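Subject: Re: [desk-swap] cables hanging off the front of the desk
List: desk-swap

On Friday at 8:14 the Carvalho branch wrote:

> Hi everyone, we moved into the new rooms last month and I have two
> desks where the cords come over the FRONT edge and hang there. I keep
> catching my foot. The back is up against a wall and I can't get
> behind it without unloading the whole top. Is there anything that
> sticks or clamps underneath and stays put? I tried the little
> adhesive clips and they dropped off in a week. Also does anybody
> put their keyboards away when they're not using them, or do you all
> just pile them up like I do?
>
> Thanks in advance!

Oh boy, do I have feelings on this one. I've been fighting the same thing since we got our desks from the Parberg sale, and I've tried pretty much everything in the drawer.

First off, the adhesive clips. I had the same luck you did, until I wiped the underside with rubbing alcohol and let it sit overnight before sticking anything on. After that they held up okay for one thin cord. For anything thicker I gave up on them and went to a screw-in tray. The one I have is the Ledar, the long one, and it was 124 with shipping for a pair (I know, I know - but I split it with the room next door). If your top is solid wood you can screw right into it. Just check the length of the screws first, please! I went right through the top on my first desk and there's a coffee coaster sitting on that spot to this day.

If you can't get behind the desk, don't bother trying to fish the cords down the back. Run them sideways along the underside and bring them down at a leg. You'll need more length than you think. I bought a 100 foot roll of the hook-and-loop stuff and cut it as I go, and I've still got most of it left. Leave a little slack near the monitor or you'll be cussing every time you want to turn it.

About the floor: if you have one of those round outlets set in the floor, figure out where it is before you decide where the desk goes. I wish I'd done that.

As for the keyboards, I'm a piler too, so no judgment from me. I did think about one of those pull-out drawers, but the front panel on mine gets in the way and my knees have opinions.

I still have one desk to do, and it's got all the bad habits at once, with the long loop going clear down to the floor and the blue ones in a heap next to the monitor:

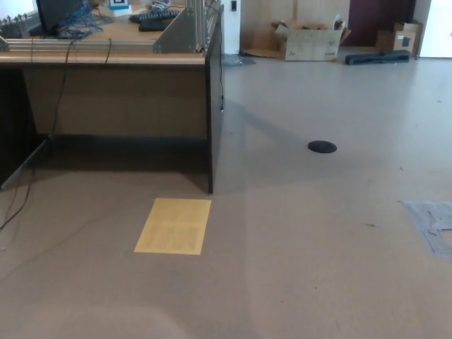 Page 8

The long black one is first on my list. Plan is to pull it up, strap it under the top, and take it down on the left. The shorter one in the middle I'll probably just coil and tie. And yes, I'll pick up the yellow sheet while I'm down there, and have a go at that gray patch on the floor too. Does anyone have a favorite for old tape gunk? The orange stuff from Berkimari smells nice but I ended up doing most of the work with a plastic scraper.

Let me know if you want the leftover hook-and-loop, I can drop some in the Carvalho mail bin.

--
desk-swap mailing list
To unsubscribe, send a blank message with "unsubscribe" in the subject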